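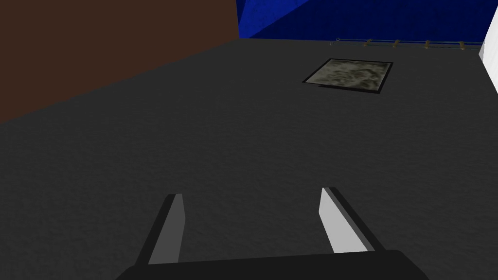

Stopping a simulated arm from hitting itself

If you have loaded a two-armed robot into a simulator, asked it to reach for something and watched it try to put one elbow through its own chest, this page is for you. It covers the collision setup we use with the Puven planner. Budget an afternoon, and a second one for the bit you skipped.

Before you start

You need Puven 5 or later, a robot model that loads without red text, and a room with some furniture in it. An empty room will flatter any planner. Ours is called Dorkport and was built in April, when we still thought furniture was the easy part.

Step 1. Build the ignore list

Every link touches its neighbour, so a fresh model reports itself as permanently crashed. Run the pair sampler with the default settings. On our model it found 571 pairs of links, and 237 of them could safely be ignored. Read the list before you save it. The sampler once told me that the left gripper could never meet the right one, and I believed it for most of a week.

Step 2. Set the padding

Padding is the invisible jumper every link wears. Start at 5 mm on the grippers and 55 mm on the base. If the planner refuses to move at all, somebody has put the 55 in the wrong box. Check the units too. Metres will give you a very cautious robot.

Step 3. Choose a start pose 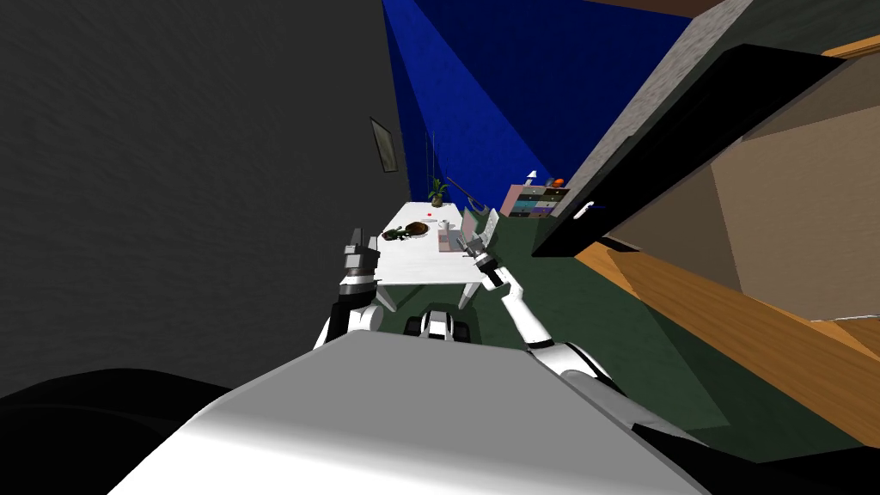

Puven checks the start pose before it plans anything, and it will throw out the whole request if one link is inside another. I like to start with both arms raised in front of the torso. With the grippers this close to the table, the tabletop has to be in the collision model as well, and so do the laptop and the little plant at the far end. Leave the plant out and the planner will treat that patch of air as a short cut.

Step 4. Plan, then look

Ask for one arm at a time and turn on the collision shapes in the viewer. Most odd detours come from a shape that is far bigger than the thing it stands for. The Brillano importer is fond of wrapping a whole table, legs and all, in one solid box. Split it into a top and legs by hand, then save the file under a new name, as the importer will happily overwrite it.

Step 5. Both arms together

Switch the group to "dual" and rerun the same goals. If planning time shoots up, go back to the ignore list before you touch anything else. The Tilahun smoother can tidy the path afterwards, but leave its collision check switched on. It is off by default.

Last updated September 1, 2025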